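Dorottya Erdős
Petit fil un peu long sur la couleur sarcelle, parce que j'ai passé tout l'hiver à en chercher une pour ma cage d'escalier et que j'ai maintenant beaucoup trop d'avis sur la question. Installez-vous, prenez un thé. 1/

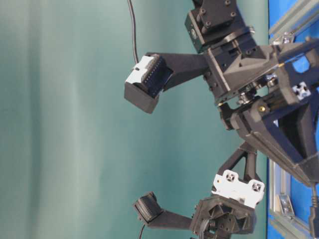 Bleu-vert, plus clair en haut à gauche, plus profond vers le milieu.

2/ Tout est parti de la maison de ma grand-tante, où le couloir était peint dans un ton que la famille n'a jamais réussi à nommer. Ma mère disait « canard », mon oncle disait « pétrole », et ma grand-tante disait « le vert », tout simplement, avec l'air de quelqu'un qui ne comptait pas en discuter (et on n'en discutait pas).

3/ Canard, sarcelle, pétrole, paon : on mélange tout, moi la première. À force de comparer les nuanciers, j'ai fini par me faire mes propres repères. Le canard, pour moi, est plus sombre et tire vers le bleu. La sarcelle garde du vert et un peu de gris. Le pétrole, je le vois presque noir le soir. Et le paon… disons que chaque fabricant a le sien !

4/ J'ai commandé des échantillons chez Presetti et chez Nirkell. 4 pots en tout, étalés sur de grandes feuilles de papier épais que j'ai promenées de mur en mur pendant des jours. Je vous recommande vraiment de faire pareil : le petit carré du nuancier ne vous dira rien de ce que donne la couleur dans un escalier mal éclairé.

5/ Le Presetti 137 était mon favori sur le papier. Superbe le matin, doux, un peu lavé, comme un volet qui a pris le soleil. À la lumière de mon ampoule jaune, par contre, il virait au vert hôpital et j'ai eu un petit chagrin. J'ai changé l'ampoule, ça allait mieux, mais le doute était installé.

6/ C'est Marwan Hattar, mon voisin du dessous, peintre en bâtiment à la retraite et homme d'une patience infinie, qui m'a parlé de la sous-couche. Sous un bleu-vert, il met un gris moyen. Sur un fond blanc, m'a-t-il expliqué, on passe trois couches et on voit encore le mur respirer au travers. J'aime beaucoup cette expression, je la lui ai volée.

7/ On m'a demandé si les nuages et les traces verticales sont forcément des défauts. Ça dépend de ce que vous aimez ! Un aplat parfait, très lisse, c'est élégant dans un salon. Dans un vieil escalier aux murs bosselés, je trouve que de légères variations donnent de la profondeur. Marwan n'est pas d'accord du tout, et on en a reparlé autour d'un gâteau aux noix.

8/ Côté budget, pour celles et ceux qui m'écrivent en privé : j'avais prévu 400 euros, peinture, rouleaux, bâches et enduit compris. Je les ai dépensés jusqu'au dernier, surtout à cause de l'enduit. Les murs anciens en avalent des quantités que je ne soupçonnais pas.

9/ Avec quoi marier tout ça ? J'ai essayé le blanc pur sur les plinthes, trop sec à mon goût. Un blanc cassé tirant vers le lin, bien mieux. La rampe reste en bois foncé, et j'ai craqué pour une petite lampe ocre qui réchauffe le palier. Le rose poudré marche aussi très bien, mais il faudrait une deuxième cage d'escalier.

10/ Finalement j'ai pris le Nirkell, un ton en dessous de ce que j'imaginais, en mat velouté. Deux couches sur le fameux gris. Il reste le plafond du palier, que je repousse parce que j'ai le vertige sur l'escabeau. Si vous avez une astuce pour peindre un angle en hauteur sans appeler sa sœur à la rescousse, je lis toutes les réponses !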